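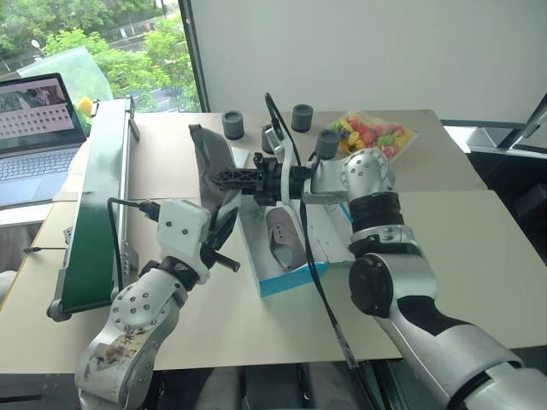 Shoe boxes again, I know. But the response to last month's item on keeping them was so lovely that I'm having another go, and this time it's about putting the shoes back in properly, which I have come to believe is one of the great small pleasures of the change of season.

May is when I do mine. The canvas sneakers and light runners come off the rack by the door, the boots come down from the top of the wardrobe, and for one evening the kitchen table is shoes from end to end. (Yes, I put a cloth down. Yes, my mother would still have something to say.)

Chepkoech Ogola ran the packing table at our Prurngate swap morning, and she got me onto this in the first place. She worked in a shoe shop through her student years and can settle a pair into a box in the time it takes me to find the lid. I asked her to show me slowly. She showed me at her normal speed and then, very kindly, showed me again.

Start with one shoe. Put it in along the long side of the box, on its side if it's a chunky one or sole down if it's low and flat. Low sneakers are the easiest thing in the world and a good place to practise. Then the second shoe goes in the other way round, heel beside the first one's toe, so that the wide part of one sits against the narrow part of the other. I had been putting mine in side by side, both facing front, for my entire adult life, and then leaning on the lid. No wonder the corners split!

Grey fabric uppers need a bit more thought. They're soft, they mark easily, and if you squash the collar down in autumn you'll have a crease across the heel in spring. Hold the shoe by the top edge when you lower it in, and let go only when it's resting on the bottom. Chepkoech's rule is that if you have to push, you take it out and turn it over. I've been following that for a few weeks now and it works for sandals too, and for those awkward ballet flats with the bow.

Laces: loosen them, tuck the ends inside, leave it at that. Some people take them out completely and wash them. If you are one of those people I admire you enormously.

Tissue goes between the shoes if they're different colours or if one has a rough sole. You don't need to buy any. I keep a flat stack of it from parcels, and an old pillowcase cut in half does the same job and can go through the wash. A twist of tissue in each toe keeps the shape. Newspaper is fine for dark shoes, but please don't put it anywhere near pale ones, as the ink comes off and I have a formerly cream pair of slip-ons to prove it.

Now, cleaning beforehand. I used to do it in spring, when I took them out, and every year I'd open the lid and find last summer still stuck to the soles. Do it before they go away. A flat white sponge, barely damp, is all I use on fabric and on the rubber edge. Knock the dirt off outside first, wipe, and leave them overnight with the tongues pulled forward. They should be dry right through before the lid goes on, and if that means the table is out of action until Monday, then it's toast on the couch for everyone. 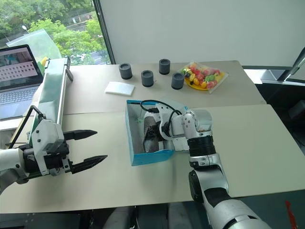
The box itself deserves a wipe too. Run a hand around the inside before anything goes in and pick out whatever has been left behind -- bits of tape, a torn scrap of paper, the little packet that rattles. A coloured box is a gift, by the way. Mine are nearly all plain brown and I spend ages reading labels, while anyone with a bright blue one can spot it from across the room. Chepkoech keeps her best sandals in the loudest box she owns for exactly that reason.

If yours are all the same, write on the short end, where you'll see it when they're stacked. I put the colour, the type and whose they are. "Grey lace-ups, Mum" is plenty. A few people at the swap stuck a photo on, which looks very smart if you have a printer that behaves (mine doesn't).

Stack them no more than seven high, and keep the heavy ones at the bottom. Ours go in the hall cupboard at Pallholm, where the floor is dry, with the lids facing out so they can be lifted without pulling the whole tower down.

And if you've read this far and have no boxes at all, come and see us! The Mirnis shelf in the meeting room has a good pile of clean ones with lids, free to take, and there are 10 extra-long ones put aside for boots. Bring any you don't need when you come. Odd lids are welcome as well, they make very good drawer trays.

Next time I want to talk about belts and scarves, for which I have no system whatsoever. Send me yours.

Comments (4)

Mfinanga
Heel to toe! I've just redone the entire bottom shelf and got two more pairs in. Very pleased with myself.

Glenys P.
We still have a box from 2000 with my wedding shoes in it, tissue and all. Opened it after reading this and they are perfect. Wouldn't get my feet in them now.

rowan_t
Does the sponge work on suede? I've always been too scared to try.
 Reply from the newsletter: Keep it away from suede, Rowan, a dry soft brush is much safer. Go gently and all in one direction.

Dee
Are the long boot boxes still there? I can pop in after lunch with a bag of spare lids.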